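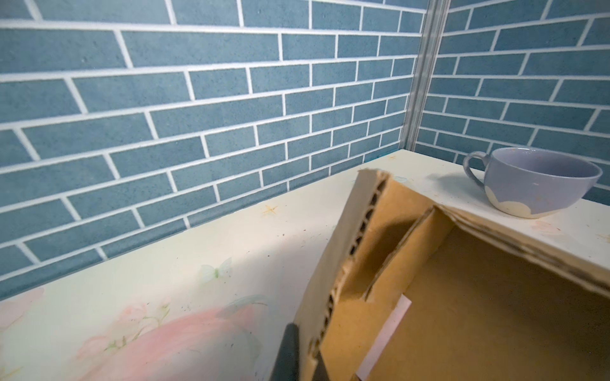

Notebook 4, p. 3

September, equipment room, started 7:40 in the morning

Continue with the practice balls for the girls' team. The complaint from the coaches is the same as last month: the Zirnen balls feel heavy on the foot after the first half hour, and the goalkeepers say the bounce is not equal from one ball to the next. I want to finish the pressure part before the first scrimmage against Lacson, so that we can at least exclude this as a cause.

Pressure check first. All balls stayed in the net bag overnight inside, valve up. I used the digital gauge and not the old one with the needle, because the old one reads differently if you press it at an angle. The rule I follow now: wet the needle, insert, wait until the number stops moving, write, remove in one movement. If I have to insert a second time I do not write the first value. Constanza Echeverría inserted twice on several balls last week and added both values to the sheet, so the sheet of last week is not good for comparison. I marked it in pencil. She knows.

Result: the Trilton balls hold the pressure well. The Zirnen balls lose some, and they do not lose it equally. I put the worst ones under water in the bucket and pushed them down with both hands. Three of them make small bubbles at the valve. No bubbles from the seams on any ball. So the bladder is probably fine and the problem is the valve, or the valve is dry. I put two drops of silicone oil in each of the three, moved the needle in and out, inflated again. Will measure tomorrow at the same hour. Please do not take these to practice! They are in the blue bag with the knot.

Bounce test. Same place as always, the concrete beside the storage door, dropped from the top mark on the measuring board. I read the height at the bottom of the ball. To read by eye is difficult, you always want to see the number that you expect. I recorded with the phone on the tripod and looked slowly afterwards. The Trilton balls are close together. The Zirnen are more spread, also after I set all of them to the same pressure. This was a surprise for me. I expected that with equal pressure the bounce would be equal too, and the complaint would be finished.

Possible reasons, to think about:
– the panels on the older ones are softer from the turf
– some took water in the rain practice and did not dry to the inside
– they are not from the same delivery (the printing near the valve is a little different, I must compare)

The second one I can test. I weighed everything dry today. After the next wet practice I will weigh again directly, then after one night, then after two nights. If the weight comes down slowly, then the cover is keeping water, and this would also explain "heavy on the foot". I should have done this at the start of the season but the scale was lent to the wrestling people.
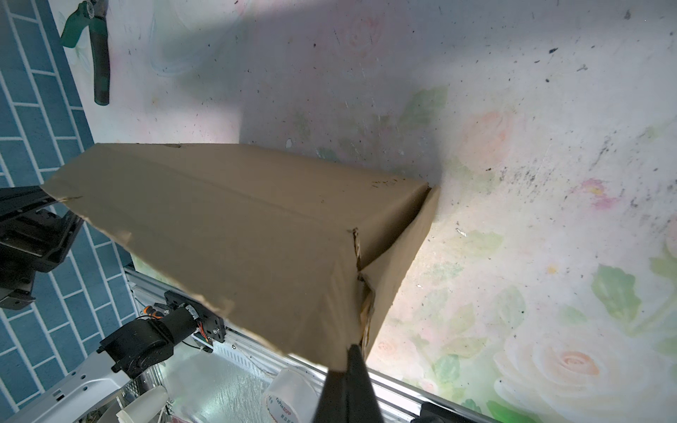 About the scale: it drifts when it is cold. I turned it on, waited, set zero, weighed the reference plate, and it was not the same as after lunch. From now on, reference plate before and after each group of balls, and both numbers go on the sheet. If they disagree, repeat the group. It takes longer, but last year we argued for two weeks over a difference which was only the scale.

Shooting machine. The coaches want to use the Varkix for the crossing drill, so I checked it after the balls. The counter on the side shows 2940 shots. The left wheel is more worn than the right one and the ball comes out with a curve that nobody asked for. I exchanged the wheels left to right to see if the curve changes side. It does, so it is the wheel and not the motor. New wheels are in the catalog but only as a pair. I wrote the part number on the inside cover of this notebook.

Until we have them, the machine can be used for high balls to the goalkeepers, where a little curve is no problem. For the crossing drill I would prefer that a person kicks. Constanza does not agree, she thinks the players should learn to read a ball with curve anyway. Maybe she is right, but then we should choose the curve ourselves and know how much it is.

Small thing: the power cable of the machine is fine, but the cover of the switch is loose. I put tape. It is not a repair.

After practice, 5:15 in the afternoon

Spoke with two of the goalkeepers. I gave them balls without saying which was which, all at the same pressure, and asked only "heavy or normal". They are not sure with the Trilton, one says normal and the other says a little light. With the Zirnen they both picked the same ball as heavy. I looked it up and it is also the heaviest one on my list from the morning. One ball is not proof of anything. Still, I was happy that the scale and the feet say the same.

I should do this again with field players, and with more than one ball of each kind in the bag. Also they should not see the design. Today they could see it, and everybody already has an opinion of the Zirnen. Maybe they can close their eyes and only stop the ball with the foot – ask the coach if this is allowed, somebody will fall.

The grass was damp in the shadow of the stand and dry everywhere else. I wrote this down because the balls rolled at different speed on the two sides, and one of the midfielders blamed the ball.

To do:
– measure the three oiled valves, same hour
– compare the printing near the valve, make two groups
– ask the office if we have the old delivery papers
– order wheels for the Varkix (pair)
– proper screw for the switch cover
– new sheet with a column for the reference plate, throw away the old empty ones so that no one uses them by mistake

Open question for Constanza: do we inflate before every practice or only when a ball is under the limit? I do it only under the limit, and I believe you do it every time. Both are possible but we need to do the same, otherwise my pressure loss numbers have no meaning. Write your answer here under the line, please, not on a paper on the door.

Equipment room notebook – questions to the athletics office, ground floor – Back to top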